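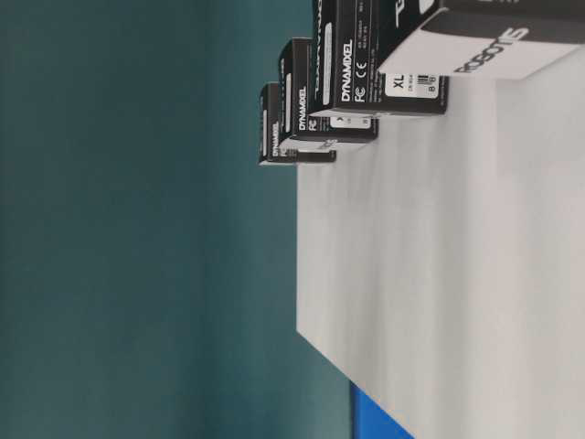 Is Orngate worth two hours and eleven minutes of your evening?

Mostly, provided you eat beforehand and don't mind fog. It runs 131 minutes, and I'd have happily given eight of them back, all from the bit with the ferry.

The story: a lighthouse inspector turns up in Wurnham to close the place down and finds the locals have other ideas, most of them involving soup. I saw it on Monday at our two-screen cinema, which seats 300 and on this occasion seated me, a couple on what looked like a bad date and a man asleep before the adverts finished.

The first hour is lovely. People talk over each other and misplace keys, and there's a long scene about a broken kettle that I'd watch again tomorrow. Then a stranger arrives with a secret - you'll guess it from his coat - and everyone starts whispering meaningfully at the sea.

I liked it more than Nornura, the same director's last one, in which a horse died for symbolic reasons. The horse in this one is fine. It gets the best close-up in the film and, as far as I could tell, the biggest laugh, from the woman on the bad date.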